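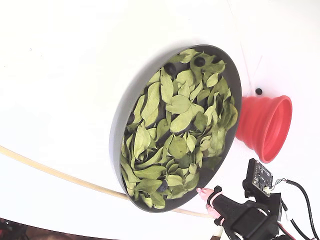

스네하 삭세나 씨를 만난 건 8월, 오후 네 시쯤이었다. 플리스브리지 시장 뒷골목 2층. 계단부터 냄새가 난다. 풀 냄새인데 풀밭 냄새는 아니고, 오래된 서랍 같은 냄새. 문은 열려 있었고 선풍기는 꺼져 있었다.

"선풍기 틀면 다 날아가요. 더워도 참으셔야 돼요."

첫마디가 이거였다. 인사는 그다음.

삭세나 씨는 마른 잎을 병에 담아 판다. 상호는 Wivevine. 향신료 가게냐고 물으면 맞다고도 하고 아니라고도 한다. 요리에 넣는 잎, 우려 마시는 잎, 거기에 검은 알갱이류 조금. 품목은 많지 않다. 같이 일하는 사람은 기리시 바티아 씨 한 명. 둘은 예전에 Fontana라는 식당 주방에서 만났다고 한다. 바티아 씨가 육수 담당, 삭세나 씨가 밑준비. 식당은 문을 닫았고 둘은 남은 향신료 통을 나눠 가졌다.

"그때 통을 열어 봤는데 반은 가루였어요. 잎이 다 부서져서. 좋은 걸 사다가 그렇게 만든 거죠. 우리가요."

그래서 잎을 안 부수고 담는 일에 좀 집착하게 됐다고. 본인 표현으로는 "병적으로".

작업 순서를 물었다. 특별한 건 없다고 한다. 자루에서 꺼내서 쟁반에 편다. 본다. 고른다. 담는다. 끝. 그런데 '본다'가 제일 길다.

"쟁반은 테두리가 있어야 돼요. 처음엔 납작한 판을 썼는데 알갱이가 굴러서 바닥으로 가요. 한 알 찾으려고 무릎 꿇고 있으면 내가 뭐 하나 싶고."

색은? 어두운 게 낫다고 한다. 흰 그릇에 펴면 예뻐 보이는데, 예뻐 보이는 게 문제라고. 바랜 잎도 멀쩡해 보인다. 어두운 바닥에서는 누렇게 뜬 게 금방 눈에 들어온다. 대신 검은 알갱이는 잘 안 보인다. 그럼 어떡하냐고 했더니,

"손으로 만져요. 만지면 알아요."

작업대는 반대로 흰색이다. 흘린 게 보여야 하니까. 이건 바티아 씨 고집이었다고 한다. 바티아 씨 본인은 고집이 아니라 상식이라고, 저쪽 싱크대 앞에서 등을 돌린 채 말했다.

잎 고르는 기준. 삭세나 씨는 세 번쯤 말을 바꿨다. 처음엔 색이라고 했다가, 색은 계절 따라 다르니 모양이라고 했다가, 결국 소리라고 했다. 집어서 살짝 눌렀을 때 나는 소리. 눅눅한 잎은 소리가 없다. 너무 마른 건 소리가 나면서 깨진다. 그 사이. 설명을 더 해 달라고 했더니 직접 눌러 보라며 몇 장을 쥐여 줬다. 솔직히 나는 차이를 모르겠더라. 네 번째쯤에 하나가 조금 가죽 같다는 느낌은 있었다.

"그거예요. 그건 하루 더 말려야 돼."

말린 잎은 말려서 온 것 아니냐고 물었다. 들어올 때는 말라 있는데 오는 길에 습기를 먹는다고 한다. 여름엔 특히. 작년 여름에 한 자루를 그냥 담았다가 전부 다시 꺼낸 적이 있다. 병으로 366개. 숫자를 정확히 기억하는 건 라벨을 전부 손으로 뗐기 때문이라고.

"뚜껑 안쪽에 물기가 맺혔어요. 아주 조금. 손님은 몰랐을 거예요. 근데 저는 알잖아요. 기리시도 알고."

바티아 씨 기억은 조금 다르다. 물기는 몇 병뿐이었고 나머지는 괜찮았는데 삭세나 씨가 전부 뜯자고 했단다. 이틀 걸렸다. 둘은 그 이틀 동안 거의 말을 안 했다고 한다. 이 얘기 할 때 둘 다 웃었는데 웃는 시점이 좀 달랐음.

그 뒤로 들여온 게 밀폐 시험용 병이다. Kodell이라는 데서 나온 유리병인데, 자루를 새로 열면 잎 한 줌을 거기 넣고 하룻밤 창가에 둔다. 아침에 안쪽을 손가락으로 닦아 본다. 뽀송하면 통과. 습도계도 있긴 있는데 서랍에 있다. 왜 안 쓰냐고 하니 건전지가 나갔다고.

담는 얘기로 넘어가서, 깔때기. 이 얘기가 나오자 바티아 씨가 손을 닦고 와서 앉았다. 할 말이 많은 모양이었다.

"깔때기는 액체용이에요, 원래. 잎을 부으면 막혀요. 무조건 막혀요. 끝이 좁으니까. 막히면 젓가락으로 쑤시잖아요? 그럼 부서지죠. 부서지면 식당 때랑 똑같아지는 거고."

그래서 깔때기는 알갱이 담을 때만 쓴다. 실리콘으로 된 접이식. 주름이 있어서 눌러 접으면 서랍에 들어간다. 단점도 그 주름이다. 접힌 사이에 가루가 끼고 냄새가 밴다. 그래서 매운 것용 따로, 안 매운 것용 따로. 섞어 쓰다가 차에서 후추 맛이 난다는 전화를 받은 적이 있다고.

"후추 차 괜찮던데." 삭세나 씨.

"손님은 안 괜찮았어." 바티아 씨.

잎은 종이를 말아서 담는다. 두꺼운 종이를 고깔보다 넓게, 거의 통처럼 말아 병 입구에 끼우고, 잎을 줄기 쪽부터 세워서 미끄러뜨린다. 큰 잎은 그냥 손으로. 한 장씩. 보고 있으면 답답한데 막상 해보면 그렇게 느리진 않다. 나도 한 병 담아 봤다. 모양은... 다시 꺼내셨다.

"눕혀서 넣으셨잖아요. 눕히면 아래 게 눌려요. 세우면 서로 기대서 안 깨지고."

무게로 파느냐 장수로 파느냐도 물었다. 무게로 판다. 다만 큰 잎이 들어온 날은 병에 몇 장 안 들어가서 손님이 적다고 느낀다. 그래서 큰 잎과 작은 잎을 섞는데, 이 섞는 일이 또 한참이다. 인터뷰하던 날 아침에 달아 둔 게 1,065그램이었고, 저울 옆 쪽지에 연필로 적혀 있었다. 그중에서 골라내고 남는 게 얼마나 되냐니까 날마다 다르다는 대답. 골라낸 건 버리지 않는다. 망에 넣어서 옷장용으로 주거나, 바티아 씨가 집에 가져가 국물을 낸다. 깨진 잎도 맛은 난다고. 다만 건져 내기가 귀찮을 뿐이다.

"가루는 목에 걸려요. 그건 안 돼요. 국에도 안 넣어요."

알갱이는 왜 같이 두는지 궁금했다. 잎만 팔면 깔끔할 텐데. 삭세나 씨 말로는 어머니가 그렇게 하셨다고 한다. 잎 사이에 검은 알을 몇 개 넣어 두는 것. 이유는 물어본 적이 없고, 이제는 전화로 물어봐도 어머니가 그냥 그렇게 하는 거라고만 하신단다. 벌레 때문이라는 사람도 있고 향 때문이라는 사람도 있는데 삭세나 씨는 둘 다 확인해 본 적은 없다고 했다. 몇 개 넣느냐고 물으니,

"쟁반에 뿌리고 잎이랑 같이 집히는 만큼요. 안 집히면 안 들어가고."

그래서 병마다 다르다. 하나도 안 든 병을 받은 손님이 서운해한 적이 있어서, 요즘은 마지막에 한번 들여다본다.

바티아 씨는 이 부분에서 반대 의견이다. 따로 담아 따로 팔아야 한다는 쪽. 손님이 잎만 쓰고 싶은데 알이 냄비에 들어가면 씹힌다고. 둘이 이걸로 지난 겨울부터 얘기 중인데 아직 결론이 없다. 지금은 섞은 것과 안 섞은 것 2종류를 다 만든다. 라벨 색이 같아서 헷갈린다는 게 또 다음 문제고.

보관은 어떻게 하면 되냐고, 이건 내가 집에서 쓰려고 물었다. 받아 적은 대로 옮긴다. 불 옆에 두지 말것. 냉장고도 굳이. 투명한 병이면 찬장 안쪽. 젖은 손으로 집지 말고, 냄비 위에서 병을 기울여 털지 말고. 김이 들어간다. 이건 나도 매번 하던 짓이라 뜨끔했다.

얼마나 두고 써도 되나.

"냄새 맡아 보세요. 나면 쓰고 안 나면 더 넣어요. 그래도 안 나면 옷장."

날짜를 원하는 손님이 많아서 병 밑에 담은 달은 적어 둔다. 담은 사람 표시도 있다. 점 하나면 삭세나 씨, 둘이면 바티아 씨. 그게 누구 건지 맞히는 단골이 있다고 한다. 바티아 씨 병이 좀 더 빽빽하단다. 삭세나 씨는 그게 칭찬인지 아직 모르겠다고.

중간에 전화가 와서 삭세나 씨가 자리를 비웠다. 그 사이 바티아 씨한테 식당 시절이 그립냐고 물었다. 한참 있다가, 소리는 그립다고 했다. 여긴 너무 조용해서. 라디오를 틀면 되지 않냐고 하니까 잎 누르는 소리가 안 들려서 안 된다고, 그건 저 사람 말이지만, 하면서 문 쪽을 봤다.

삭세나 씨가 돌아와서는 주문이 밀렸다고 했다. 인터뷰는 거기서 대충 정리됐다. 마지막으로 가을 계획. 새 품목 하나 생각 중인데 말리는 데 오래 걸려서 확실하지 않다. 잎이 두꺼운 종류라고만. 이름은 아직 쓰지 말아 달라고 해서 안 쓴다. 그리고 자리를 조금 넓히고 싶은데 옆방 월세가 올라서 보류. 선반을 위로 하나 더 다는 쪽으로 갈 것 같다고 한다. 바티아 씨는 키가 안 닿는다고 했고 삭세나 씨는 발판 사면 되지, 했다.

나오는데 소매에 잎 부스러기가 붙어 있었다. 버스에서 봤다. 주머니에도 알갱이 하나. 언제 들어간 건지 모르겟다.

Wivevine은 플리스브리지 시장 뒷골목 2층, 오전엔 작업하느라 문을 잠가 둘 때가 많고 점심 지나서 가면 열려 있다. 빈 병 가져가면 담아 준다. 단 바싹 말린 병만.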